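Can a robot clear the table yet?

Clearing a table is the chore people ask for first. At Drireo's workshop in Vutcombe, an arm called Bellamy has spent 90 days on it, nearly all of them in simulation. Since July it has made 1,347 attempts and finished 612. Big, dark, awkward shapes are still the hardest for it to judge.

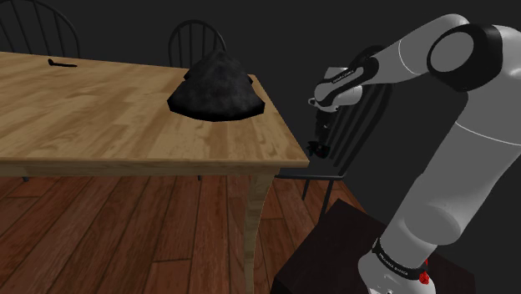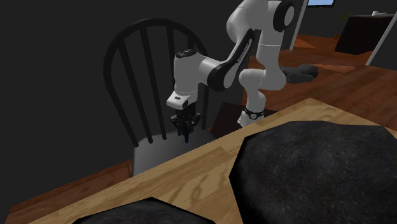

The simulated table, with the arm at its far side in the second view.

What it would cost

Drireo won't give a price. Its rival Pomska plans to rent an arm by the month, with a fitter's visit included. Neither firm expects to be in ordinary kitchens for 9 years. Shop floors will come sooner, as the tables there stay put and so do the chairs.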